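Tips for Working Next to a Folding Robot (From Somebody Who Used to Fold Everything by Hand)

I've been tidying rooms and handling linens and guest clothes at the Mirani serviced apartments for a good long while, and since March I've been sharing the job with a two-armed robot. We call ours Plelov, after the name on the paperwork. A few of you wrote in after my fitted sheet tips asking what it's like, so I've put together everything I've picked up. Some of it's about the machine, but a lot of it is plain old laundry sense that I'd gotten lazy about!

Sort before the arms get anywhere near it

I used to dump a whole load on the bed and fold whatever my hand landed on. That doesn't fly anymore. I make piles by weight now, light shirts in one, robes and sweatshirts in another, and I turn everything right side out as I go. Sleeves get pulled straight, and pockets get checked twice (a lip balm through the dryer is bad enough when you only have yourself to blame).

Button the top button on shirts, too. Just the top one. It keeps the collar where it belongs, and it saves me a redo later – I've been doing it at home as well and my closet looks better for it.

Give it room

Soft stuff is hard for a machine. A box is a box every time, but a cardigan is a different shape every time you pick it up, and you can't expect grippers to shrug that off the way your hands do. So I clear more floor than I think I need, I push the little tables back, and I take anything breakable out of the room.

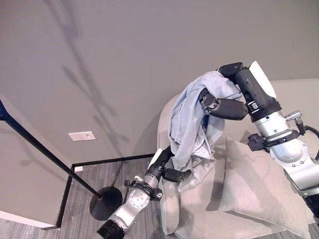
I also quit hovering, and that took me weeks. My instinct was to lean in and catch a sleeve every time it looked like it might go wrong, and Aqeel Lodhi, our shift lead, had to tell me more than once to stay back until the arms were stopped. He was right. You pause it first, you wait, and then you reach in. I keep my hair tied up and my lanyard in my pocket for the same reason.

Find something else to do with your hands

The first few days I just stood there watching, feeling silly. Now I use that time for the jobs that always got bumped: wiping switch plates, going over the baseboards with a dryer sheet (it picks up the dust and seems to slow down the next lot), and pairing socks. I keep a caddy by the door with two cloths, a lint roller and a spray bottle of half white vinegar, half water for the windows.

Iqra Gondal works the floor above mine and she mends. She carries a little tin of thread and buttons and sits down with whatever needs a stitch. We used to send all that out, and it took ages to come back. She likes the sewing far more than the folding and I can't blame her one bit.

If you're the one planning the shifts, please write those jobs down and give them real time on the sheet. When the robot came in, ours still had the old folding hours on it, and for a while people thought we'd be sent home early. It got fixed after we all sat down over coffee and said so out loud.

Hooks, racks and where things hang

Smooth, rounded hooks are kinder to knits, robot or no robot. Pointy ones leave those funny little shoulder bumps. If you've got bumps already, dampen them with your fingertips, pat them flat and let the thing dry lying down.

I hang one item to a hook now. When I piled three on, the bottom one always ended up on the floor or stuck inside somebody else's sleeve. Heavy coats go on low and close to the pole so the rack doesn't get tippy, and I give the base a nudge with my foot to make sure it's sitting flat.

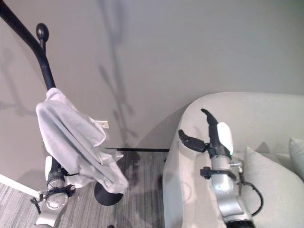 Does the robot mean fewer people on the floor?

At our place we have the same 18 people we had before. What changed is who does what, and a couple of folks moved over to guest requests because they wanted to. I can't speak for the Grodoscombe building across town, where they run things their own way.

Keep it clean, keep the cloth clean

Lint is the enemy. It gets into everything, and a fuzzy gripper leaves fuzz on the next white shirt. At the end of my shift, with the power off, I go over the outside with a dry microfiber cloth – no sprays, no damp wipes, and nothing with a scent in it. For the fiddly corners I like a soft makeup brush, the cheap kind. A paintbrush works if the bristles don't shed.

Wash your own hands before whites. I know, I know! But hand lotion leaves marks that only show up after the iron hits them. If you do get one, rub in a drop of dish soap, leave it a few minutes and rinse with warm water.
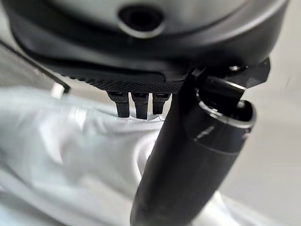 Who fixes it when it stops?

We do the small stuff ourselves, such as untangling a sleeve or restarting after a pause, and Fistbridge sends a technician for anything with a screw in it. Two of us on each shift had the training, and I'd push for everyone to get it. It's miserable being the one person who doesn't know what the beep means.

Write things down

I keep a plain spiral notebook for the oddballs. Silky pajamas, anything with long ties, those wide scarves with the fringe. I write what it was, what went wrong and what I did. Aqeel types up the useful ones and passes them along, and a few of my notes have made it into the instructions, which made my whole week.

Don't be shy about putting in complaints. Mine included the noise of the arms resetting at 2 in the afternoon right when I'm on the phone with the front desk, and they moved the reset.

Mind your cables and edges

Any cord near a work table should be tucked back and tied with a bit of hook-and-loop tape. I walked into a loose one in my first month and had the bruise to show for it. I also wipe the tabletop before anything goes down on it, and I peel off any plastic wrap or tissue from the dry cleaner first and toss it right away, or it ends up underneath something.
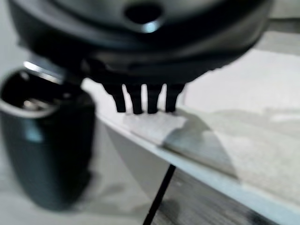

Folding you should still do yourself

Baby clothes, anything beaded, anything somebody's grandmother knitted. I do those by hand at the end of the day with the radio on. Lay sweaters face down, bring the sides in to the middle, sleeves straight down the back, then fold up from the hem in thirds. Tissue between the layers if it's going in a suitcase.

And fitted sheets are still mine, all of them. The corner trick is in my older post if you missed it, and yes, it works on deep pockets too, you just have to tuck your hands in a little farther.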